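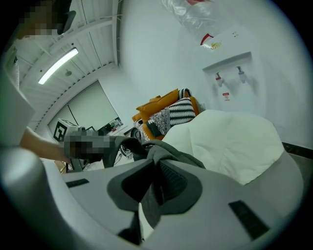
Notes from the Pritance lab visit – read before section, bring questions

Group was 27, split in two. First half 10 am, second half right after. If you missed it, the makeup is the Wanutside open day in July.

What we saw: hand-held grippers used to record people handling cloth. No arm involved at this stage. Operator squeezes, camera on the tool sees what the fingers see, policy gets trained later on the Matos side.

Why cloth – no fixed shape. A mug has a pose, a shirt doesnt. Folds hide other folds. Dark fabric is worse, edges are hard to pick out.

Printed square markers: known size, so the software can work out where the camera is. Block the marker with your sleeve and tracking gets shaky. Somebody asked if you need them at all, answer was "depends on the room".

Numbers from the talk: 60 takes per session, 23 thrown out on a bad day. Mostly tracking loss, some dropped grasps.

Firka demo (the arm) got cut short, slides are on the course page.

For next time: half a page, one thing a person does with cloth that a two-finger gripper can't. Be specfic. No videos please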